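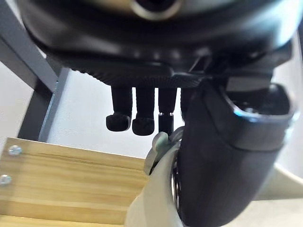
Ertuğrul Yurt
Student, service robotics project, Kakent team

For my term project I got to review the Rundeo tidy-up kit, a software and training package you load onto a two-armed robot so it can put household stuff back on shelves. Ataberk Sönmez had the robot side running already, so I mostly did the setup, the tests and a lot of sitting on the carpet.

Setup took me 5 days, and I blame the manual for most of it (the chapter on wrist cameras is one page long!). Once the wrist view was coming through I got pretty attached to it, even with the finger filling up a big chunk of the right side. I also learned that a plain white wall gives you very little to line things up with.

We planned 62 runs with slippers on a rack and split them into short sessions. I picked slippers because they're soft and lopsided, and the sample tasks in the kit are nearly all boxes and cups – way too easy.
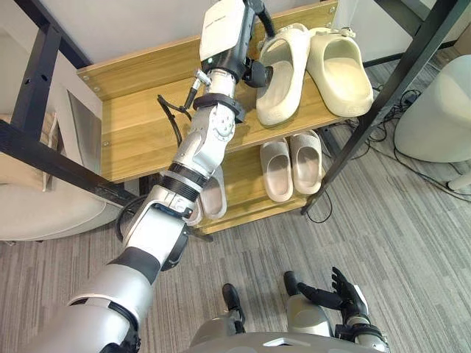

What I care about most in a kit like this is how it handles the approach, meaning the last little stretch before the fingers close. Rundeo lets you set a separate speed for it, and I spent 21 runs on that setting alone. A slipper standing on its heel, like the left beige one up top, is the case I'd try first if you're testing this yourself, with the strap as your target. The lower shelf needs its own approach angle, and the menu for that is buried.

Would I buy it? For a school lab, yes, but I'd ask for the longer support plan. Ataberk wants to try the Yazıcı package in December and I've already said I'll help.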